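Why is the pipe under your sink bendy?

I'm Oriana, and I love pipes! Peek under a kitchen sink and you'll find one shaped like a U. 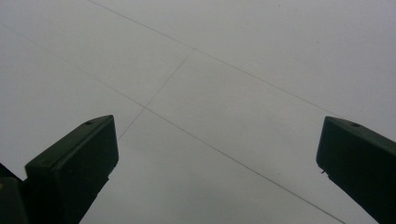 Minent Kids – Issue 11

The bend is called a trap. A little water always sits in it – like a plug – and smelly air from the drain can't get past.

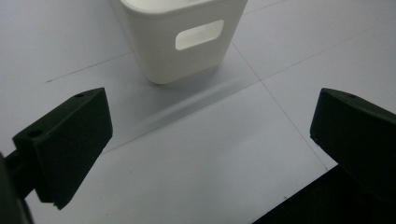
Does the water in the trap get old?
Every time you run the faucet, new water pushes the old water out.

My trap even caught an earring once. I got it back, all slimy!

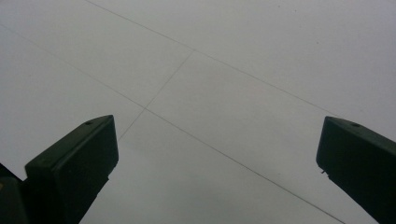
A plain, light gray surface.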